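Visit report: hand-held gripper stations, Hesell
Prepared by Niilo Harju for the Kirkero equipment planning group

Tiina Vainio and I visited the Hesell site to collect planning figures ahead of the September budget round. Kirkero has a request open for hand-held gripper sets and one shared work table. The request was written from a price list, and several lines in it could not be checked without seeing the equipment in use. Our host was Nele Hinrichs, who handles purchasing at Hesell. Said Belkadi answered the technical questions.

Work is done in the open office, at a large round table, with desks and monitors on the other side of it.
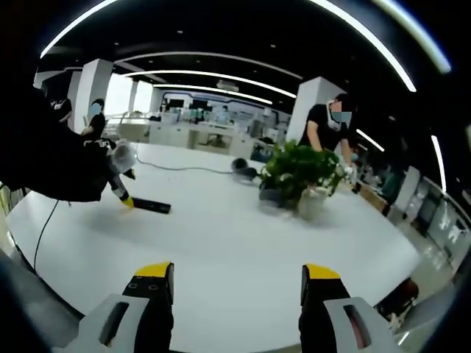
Round table with hand-held grippers in use, Hesell office.

Hesell buys its grippers in pairs and budgets by station. A station in their plan covers one pair, cabling, a spare set of finger pads, and a share of the table. Hinrichs advised against pricing single grippers. Their first order was placed that way, and the cables and spares then had to go through as separate purchases with separate approvals.

Lead time is the main constraint. Hesell was quoted 11 weeks by Manninen for complete pairs. Odari quoted a shorter time but would not include spare pads in the same order. Hesell went with Manninen. We did not ask for unit prices under their contract, and Kirkero should get its own quotes from both suppliers.

Floor space came up next. Our draft plan places the table against a wall. Belkadi recommended access from all sides, with a clear path to the nearest outlets. The smallest floor area he would accept for one table with operators is 65 square feet. The room set aside at Kirkero meets this only if the storage cabinets are moved out, and the cost of moving them is not in the request.
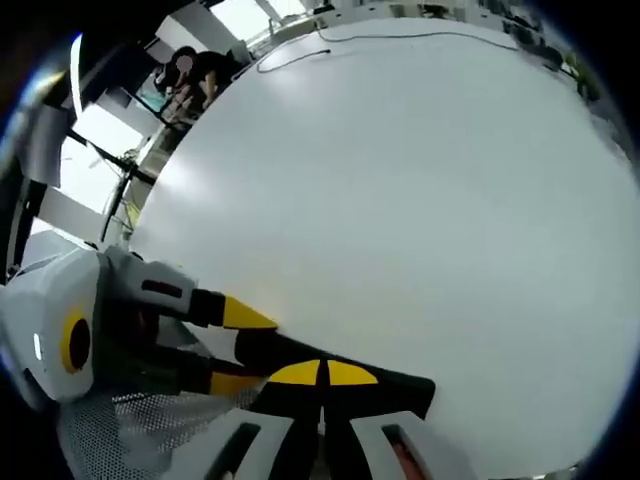
Cabling has no line of its own in our draft and should get one. Hesell underestimated it and reordered during the first quarter of use. Lengths need to be measured from the middle of the table, with slack for the operator's reach. The thin black cable lying across the far part of the white tabletop is typical of how they run it, loose on the surface. Vainio asked about a channel or an overhead drop. Belkadi has priced an overhead drop and considers it worth the money only for a table that will stay in one position. For Kirkero I would budget loose cable the first year and review it after that.

Wear parts were harder to pin down. Hesell keeps two spare sets of pads per station and replaces them on inspection, with no fixed interval. They had no usage log to share. Pentti Niskanen should decide whether our maintenance budget or the project budget carries these.

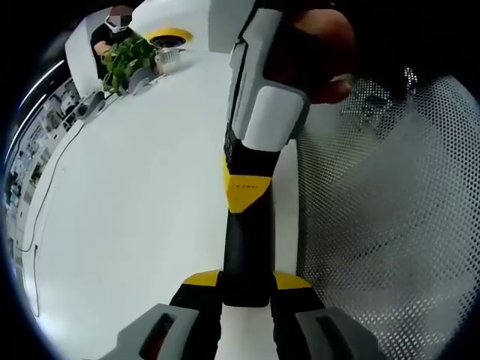
Page last changed: Mar 20, 2021

Handling affects the order as well. The gripper is held by its upper housing, with the stem and fingers below, so the operator's hand carries the weight for the length of a session. Hinrichs plans staffing with rest breaks included and counts two operators per station per shift. Our request assumes one. Correcting this changes the labor line more than any equipment line.

Items to settle before the request is resubmitted:

Quotes from Manninen and Odari for complete pairs, spare pads included or listed separately.
A separate cabling line, with measured lengths.
Cost of moving the storage cabinets.
Owner of the wear parts budget (Niskanen).
Operator count per station.

Vainio has the floor drawing and will mark the table position and outlets on it. Comments on the figures go to me.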